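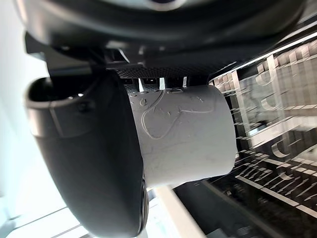
Cuypers opened its Drestthorpe site to visitors on Monday, March 13, 2023, to show off a robot arm it hopes will take over some of its shelf work. The company says the arm can make 110 moves an hour. What visitors got was a 30-minute demo with a black gripper, a white cylinder and a chrome wire rack, which is a long way from a full stockroom. Every part shown had been picked out by the staff beforehand.

Asked how often the arm drops things, the presenters pointed to a test of 484 picks at partner firm Bruseck but would not share the results. They also had no answer on price, or on what happens to the 22 people who do the job now.

Cuypers plans a second open day in July, this time with mixed boxes. Until then the hourly figure is the company's word and no one else's.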